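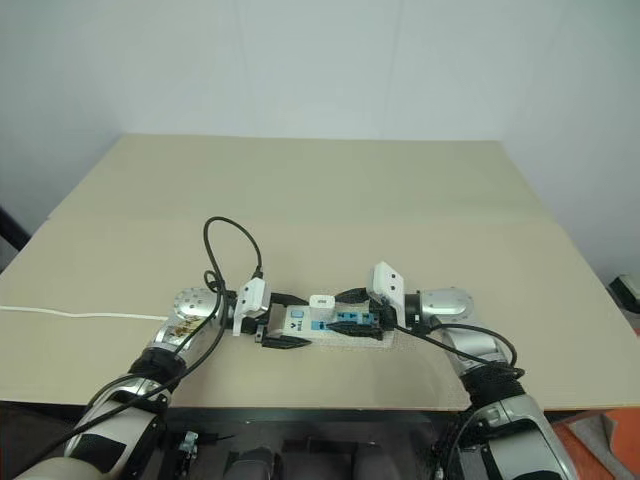 Appel à participation – Étude sur les usages de l'électricité à domicile

Grunetent recherche 58 foyers pour une étude de terrain consacrée aux consommations domestiques, aux appareils en veille et aux habitudes de branchement. L'étude se déroule à Gakdale et dans les communes voisines. Elle s'adresse aux locataires comme aux propriétaires, en maison ou en appartement.

Les candidatures sont ouvertes jusqu'au samedi 18 mai 2024, à minuit.

Objet de l'étude

Les factures donnent un total par mois ou par an. Elles ne disent pas ce que consomme un congélateur dans un garage mal isolé, une box laissée allumée la nuit ou un ordinateur qui sert trois heures par jour. Les compteurs communicants apportent une courbe plus fine, mais toujours pour le logement entier.

Nous voulons relever les consommations appareil par appareil, pièce par pièce, et les mettre en regard de ce que les habitants nous disent de leurs usages. Une première série de relevés a été menée en février auprès d'un petit nombre de foyers de Stusolbridge. Elle a servi à régler le protocole et à raccourcir le questionnaire, qui était trop long. Les foyers de cette première série ne peuvent pas se porter candidats une seconde fois.

L'étude est conduite par Grunetent, bureau d'études indépendant, avec l'appui technique de l'atelier Pētersons, qui fournit et étalonne les wattmètres. Aucun fournisseur d'énergie ne participe au financement et aucune offre commerciale ne sera proposée aux participants, pendant l'étude ou après.

Qui peut participer

Tous les types de foyers nous intéressent : personnes seules, couples, familles, colocations. Pour être retenu, un foyer doit remplir les conditions suivantes :

– occuper le logement à titre de résidence principale, depuis six mois au moins ;
– compter une personne majeure qui sera notre interlocutrice pendant toute la durée de l'étude ;
– ne pas prévoir de déménagement ni de travaux électriques pendant la période des relevés ;
– disposer d'une connexion internet, ou accepter de recevoir les carnets sur papier ;
– être présent au moins cinq semaines sur les six que durent les relevés.

Les logements chauffés à l'électricité et ceux qui ne le sont pas seront représentés à parts égales. Les foyers équipés de panneaux solaires peuvent candidater, mais les places sont peu nombreuses pour cette catégorie. Les locaux professionnels, les résidences secondaires et les logements loués à la semaine ne sont pas concernés.

Aucune connaissance en électricité n'est demandée. Les participants n'ont pas à ouvrir le tableau électrique, ni à démonter quoi que ce soit.

Déroulement

La participation s'étend sur six semaines et comprend quatre étapes.

1. Entretien téléphonique. Il dure une vingtaine de minutes et porte sur le logement, sa surface, le mode de chauffage, les principaux appareils et le nombre d'occupants. Il permet de vérifier que les conditions sont remplies et de fixer la date de la première visite.

2. Première visite. Deux enquêteurs se rendent au domicile, en semaine entre 9 h et 19 h ou le samedi matin. Ils dressent avec vous l'inventaire des appareils, prise par prise, multiprises comprises. Ils installent ensuite les wattmètres sur les appareils choisis ensemble. Chaque appareil est débranché puis rebranché une fois, ce qui suppose de pouvoir accéder aux prises situées derrière les meubles légers. Les gros meubles ne sont pas déplacés. Il faut compter une heure et demie pour un appartement, un peu plus pour une maison.

3. Relevés. Les wattmètres enregistrent seuls. Il vous est demandé de tenir un carnet d'usage deux jours par semaine, toujours les mêmes, en notant les lessives, la cuisson, les absences et tout changement de branchement. Le remplissage prend une dizaine de minutes par jour concerné. Si vous déplacez un appareil d'une prise à une autre, notez l'heure et laissez le wattmètre avec l'appareil.

4. Visite de clôture. Les enquêteurs récupèrent le matériel et mènent un second entretien, enregistré avec votre accord. Cette visite dure une heure.

Il n'est pas nécessaire de changer vos habitudes. Nous préférons même que vous n'en changiez pas avant la fin des relevés. Si vous constatez qu'un appareil consomme plus que prévu, signalez-le dans le carnet et continuez comme d'habitude – sauf bien sûr en cas d'échauffement anormal ou d'odeur de brûlé, auquel cas il faut débrancher l'appareil et nous prévenir.

Sécurité du matériel

Les wattmètres se placent entre la prise et la fiche de l'appareil. Ils ne doivent pas être installés dans une salle de bains, ni à l'extérieur, ni branchés les uns sur les autres. Les enquêteurs peuvent refuser d'équiper une prise ou une multiprise qu'ils jugent en mauvais état. Dans ce cas, ils vous le signalent par écrit, et l'inventaire est complété sans mesure pour les appareils concernés. Ce n'est pas un motif d'exclusion de l'étude.

Grunetent est assuré pour les dommages causés par le matériel qu'il installe. Les participants ne versent pas de caution. En cas de perte ou de casse accidentelle d'un wattmètre, rien ne leur est facturé.

Indemnisation

Chaque foyer reçoit 232 euros, versés par virement en deux fois : une première partie après la visite d'installation, le solde dans les trois semaines qui suivent la visite de clôture. Un foyer qui interrompt sa participation en cours d'étude conserve la première partie. Aucune justification n'est exigée en cas d'abandon, mais nous vous demandons de nous prévenir afin que le matériel soit récupéré.

Un bilan individuel est envoyé à chaque foyer à la fin de l'été. Il indique la consommation de chaque appareil suivi et sa part dans le total relevé. Il ne contient pas de conseils d'achat.

Données personnelles

Les données recueillies servent uniquement à l'étude. Le nom et l'adresse sont conservés dans un fichier séparé, supprimé après le versement du solde et l'envoi du bilan. Les courbes de consommation sont rattachées à un numéro de foyer. Les résultats publiés portent sur des groupes de logements et ne permettent pas d'identifier une adresse.

Aucune photographie des habitants n'est prise. Les enquêteurs peuvent photographier les prises et les plaques signalétiques des appareils, si vous êtes d'accord. Vous pouvez à tout moment demander à consulter vos données, à les faire corriger ou à les faire effacer.

Comment candidater

Le formulaire est disponible sur le site de Grunetent, rubrique « Participer ». Il comporte 44 questions, à cocher pour la plupart. Une version papier peut être retirée à l'accueil de nos bureaux de Stusolbridge ou à la médiathèque de Gakdale, et déposée aux mêmes endroits.

Un seul formulaire par logement. Munissez-vous d'une facture d'électricité récente : la puissance souscrite et l'option tarifaire vous seront demandées. Les colocataires doivent se mettre d'accord avant l'envoi, la signature de tous les occupants majeurs étant requise lors de la première visite.

Toutes les candidatures reçoivent une réponse, par courriel ou par courrier selon votre choix. Les foyers non retenus peuvent demander à figurer sur une liste d'attente, utilisée en cas de désistement. Les premières installations commenceront deux semaines après la clôture des candidatures, d'abord dans le centre de Gakdale, puis dans les communes voisines.

Pour toute question sur le protocole ou sur les conditions d'accès, écrivez-nous au moyen du formulaire de contact du site en précisant « Étude foyers » dans l'objet. Les demandes concernant une panne ou un litige avec un fournisseur ne peuvent pas être traitées par notre équipe.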